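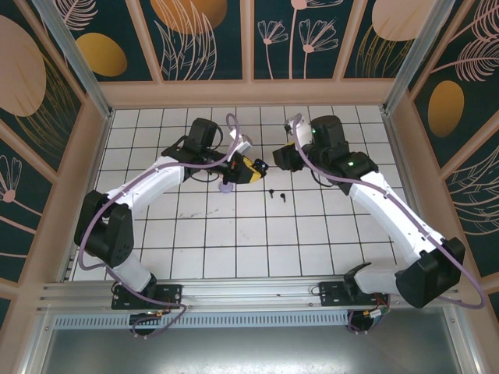 Dinesh Naidu says most people who buy grout sealer don't need it, and that the ones who do usually put it on before the grout has cured and then blame the bottle. We sell the stuff and we agree with most of that.

Tulereck Penetrating Grout Sealer
Made by Bastos. Item 2238. 482 ml bottle with brush cap.

Tulereck is a water-based sealer for cement grout. It soaks in and slows down stains - coffee, cooking oil, muddy shoes. It won't stop them. Leave a puddle of red wine overnight and you will have a mark, whatever the old label said about "total protection." Bastos dropped that wording in August and we were glad to see it go.

If your grout is epoxy, don't buy this. Epoxy grout won't absorb it and you'll spend the evening wiping a sticky film off the joints. The same goes for glazed tile faces. The sealer has no business there, so wipe off any overspill before it dries.

We're also not convinced by the idea that sealer makes cleaning easier. Our shop floor in Zornulville has one half sealed and one half bare, and with regular mopping we have trouble telling which is which. By the coffee machine the sealed side does look better.
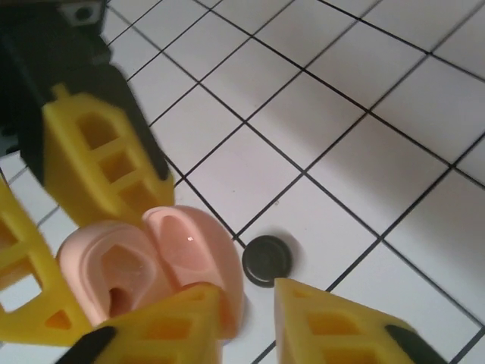

Using it

Let new grout cure for as long as its maker says. Clean old grout and let it dry fully, overnight if you can. Brush on a thin coat, wait ten minutes, wipe the tiles with a dry cloth. Put on a second coat after an hour. A third coat does nothing we can find.

To see if a floor needs sealing, put a few drops of water on a joint. If they bead up, save your money. If the joint goes dark, it's a candidate.

Coverage

Bastos claims one bottle does a large kitchen. That may be true with thin joints and a careful hand. With wide joints, plan on two bottles. Unopened ones can come back.

Also in stock: Kasasex Grout Cleaner 3000, which is stronger than it needs to be. Try dish soap first.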